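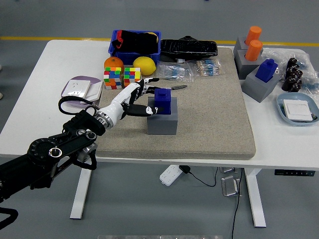 Mar 28, 2025
By the author of The Slow Drawer

I have been learning to write with my left hand since October, and I want to set down what that has been like while I still remember the clumsy part. I'm right-handed, always have been, and there's nothing wrong with my right hand apart from a thumb that complains after a long day of typing. The doctor in Arkstead told me to rest it in the evenings. Evenings are when I write letters and fill up my notebook, so resting it meant either giving those up or handing them over to the other side, and I'm stubborn about my notebook.

The first night I wrote the alphabet. It took me most of a cup of tea, and the tea was cold by the time I got to Q. I'd expected the letters to be shaky, and they were, but what surprised me was how much of my body got involved. My shoulder went up by my ear. My tongue stuck out of the corner of my mouth like a first grader's. I was holding the pencil so hard that I had a dent in my finger the next morning – an actual groove, right where the edge of it had been pressing.

If you've ever watched a little kid hold a crayon in a fist, that was me, more or less. We forget that anyone had to teach us how hard to squeeze a thing. You pick up an egg, or a full paper cup, or a sleeping kitten, and your hand just seems to know. Mine knew on the right and was completely in the dark on the left, and I broke the lead on three pencils before I got the message and switched to a soft one.

I bought a practice book from a little stationery place in Sulline, the kind with the wide lines and the dotted line through the middle. It says on the cover that it has 272 pages, and I can report that I've filled more than half and that the paper is better than it needs to be. The exercises start with loops and slanted strokes, and I skipped those at first because I felt silly, and then I crept back to them in January when my lowercase e still looked like a dropped noodle. Do the loops! They're dull and they work. I do them with the radio on.

My pen these days is a Fabbri with a medium nib, and I love it dearly, though I'd tell anyone starting out to stay with pencil through the first winter. A left hand moving across the page drags itself right through the wet ink. All the lifelong lefties are nodding now, I'm sure, and I owe every one of them an apology for never once having thought about it. I tilt the page to the right, almost sideways, and keep my hand under the line, and most evenings I come away clean. Scissors are a different story. I tried a coupon last week and ended up just tearing it out.

What I didn't expect was how much it would change what I write. I'm a rambler (you've noticed, you're very kind to keep coming back) and with my right hand I can run on for pages without ever deciding what I mean. The left hand is slow. By the time I've gotten to the end of a sentence I've had plenty of time to wonder if I wanted it, and quite often I stop partway and write a shorter one. My cousin says my letters have gotten plainer and that she likes them better. I'm trying not to take that the wrong way.

I keep to 10 minutes a night when I'm tired and longer when I'm not. I did try to make up for a missed week by doing up to an hour at a sitting, and all that got me was a sore wrist and a page that looked worse at the bottom than it did at the top. So now if I miss a night I've missed it, and the dog and I go to bed.

I've also started using the left for small things around the house. Brushing my teeth is fine now. Stirring is fine. Buttering toast is a mess, and pouring from the big kettle I've put off for safety's sake. The front door key took me weeks, and I still have to look at it and think – turn toward the hinge, no, the other way – while the groceries get heavier and heavier on my other arm.

The thumb is a good deal better, by the way. I could go back to writing with my right in the evenings if I wanted to. I tried it two nights ago and filled a page in no time at all, very neat, and then I turned it over and did the back with my left. The grocery list on the fridge is left-handed too, and so far we've only come home with the wrong thing once. I'd written "limes." It was read as "lines," and we now have a new clothesline.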